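Kindent Opens Hand-Held Gripper Program to Collect Everyday Tabletop Tasks

Company will gather household demonstrations for its Trellen learning system, with data partner Bajwa handling review

DINMONT, June 15, 2025 - Kindent, a developer of software for robot arms, today announced the start of a program to collect demonstrations of ordinary tabletop work. The demonstrations will be used to train Trellen, the company's learning system for two-armed robots.

The program is based at the company's Dinmont site. Operators there stand or sit at tables and carry out short tasks with a hand-held gripper in each hand. The movements of the grippers are recorded together with video, and the recordings become training examples for Trellen. No robot arm is used during collection.

The first phase covers 15 task families. They include moving cloths and napkins in and out of bowls, folding small towels, opening and closing containers, sorting cutlery, stacking dishes, and passing an object from one gripper to the other. Each family is broken into shorter tasks with a written start condition and a written end condition. Operators choose how to get from one to the other.

"We had a model that was good at picking up blocks and cups," said Torben Wunderlich, head of data collection at Kindent. "Give it a dish towel and it would pinch the towel, lift it and then have no idea what to do with the rest. Most of what people handle at home is soft or awkward, and we did not have enough of that in the training set. So we went and set up tables."

Recording without a robot

Kindent collected its earlier training data by remote control. An operator moved a pair of leader arms, and a pair of robot arms copied the motion. The company said that method produced clean recordings but limited how many people could work at once, as each operator needed a complete robot station. Stations also had to be stopped for calibration and repair.

The hand-held grippers remove that limit. Each one has two jaws that the operator opens and closes by hand. The jaws are shaped like those on the robot arms that will later run the trained model, so an object that can be held in one can generally be held in the other. Operators feel the object through the grip, which Kindent said makes a difference with fabric and paper.

Position is tracked with printed square markers. A cube carrying the markers is fixed to each gripper, and software works out where the gripper is and which way it is pointing from the markers in view. Having markers on several faces of the cube means that a turn of the wrist usually brings one face into view as another goes out of it.

A typical bowl task begins with a piece of cloth or other soft material and a bowl within reach of both hands. One gripper may steady the bowl while the other moves the material, or both may work on the material together. The written instructions do not say which. Kindent wants both kinds of recording, along with the small corrections people make when the first grip is poor.

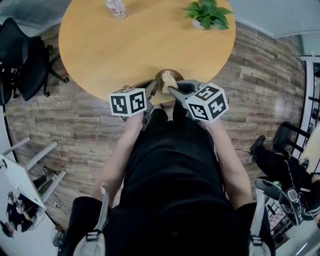
How does Kindent decide whether a recording is good enough to train on?

Every recording goes through two checks. The first is automatic and looks for gaps in gripper tracking, dropped video and jaw readings that do not match the video. The second is done by a reviewer at Bajwa, who watches the recording and compares the start and end against the task sheet. A recording in which the operator fumbles and recovers is kept and labeled as a recovery. A recording that ends before the task is finished is kept out of the main training set.

Results from the pilot

The program follows a pilot that began in January. During the pilot, operators produced 3313 accepted recordings across 8 of the 15 task families. Kindent used the recordings to train a test version of Trellen, which it has been running on robot arms in a separate part of the Dinmont site.

The pilot led to several changes in how sessions are run. Task sheets were rewritten after reviewers found that operators were reading the same instruction in different ways. "Put the cloth in the bowl" was one of the problem cases. Some operators counted the task as finished when any part of the cloth touched the inside of the bowl, and others tucked in every corner. The sheet now states how much of the cloth may hang over the rim.

Session length was also changed. Operators in the pilot reported tired forearms late in the session, and reviewers noticed that late recordings had slower jaw movements and more missed grips. Sessions now include scheduled breaks, and operators switch between task families during a shift. Operators can stop at any time without giving a reason, and a stopped recording does not count against them.

A third change concerned the objects themselves. The pilot began with a small set of bowls and cloths, and the test model did noticeably worse when a new bowl was introduced. Objects are now rotated between sessions, and operators are asked to vary where they place things at the start. Table position and the items left elsewhere on the tabletop are allowed to vary too.

"At first we were very tidy about it. Same bowl, same spot, clear table," Wunderlich said. "The recordings looked nice and the model learned the spot on the table. We are less tidy now - plants, bottles, whatever happens to be there can stay, as long as it is not in the operator's way."

Review and labeling by Bajwa

Bajwa, which supplies data review services, will check all recordings made in the program. Its reviewers mark the start and end of each task, note dropped or re-gripped objects, and add a one-line written description. Disagreements between reviewers are sent back to Kindent, where the collection team settles them and updates the task sheet if needed.

The written descriptions are used in training as well. Trellen takes a short instruction in plain English along with its camera input, so each example needs wording that fits what was done. Kindent has asked reviewers to write the way a person would speak at home and to avoid the labels used on the task sheets.

Privacy and consent

Because several operators work in the same room, one person's video may include other people nearby. All operators sign a consent form before their first session that covers both their own recordings and their appearance in the recordings of others. Visitors are kept out of the collection area during sessions. Faces that appear in the video are blurred before the files leave Kindent, and sound is not recorded.

Operators may ask for their recordings to be withdrawn. Withdrawn recordings are removed from storage and left out of the next training run. Kindent said it cannot remove the effect of a recording from a model that has already been trained, and the consent form says so.

What comes next

The remaining task families will be added in stages. Tasks that use both hands on one soft object will come first, followed by containers with lids and then tasks that involve small tools. Tasks with liquids, heat or sharp edges are not part of this phase.

Kindent plans to test Trellen on each family using objects that were left out of collection, and will publish the success rates by family, including those where the model does poorly. The company has not set a date for a commercial release.

"There are tasks on the list that I do not expect to work this year," Wunderlich said. "Turning a sleeve right side out is one. People do it without looking, and with grippers it takes them several tries. We are collecting it anyway and we will see what the model makes of it."

Operator positions are open at the Dinmont site. No background in robotics is required, and training is paid. Applicants are asked to complete a short practice session with the grippers before being placed on the schedule.

About Kindent

Kindent develops learning software for two-armed robots that work with household objects. Its Trellen system is trained on demonstrations by people. The company carries out data collection and robot testing in Dinmont.

Media contact
Torben Wunderlich
Head of Data Collection, Kindent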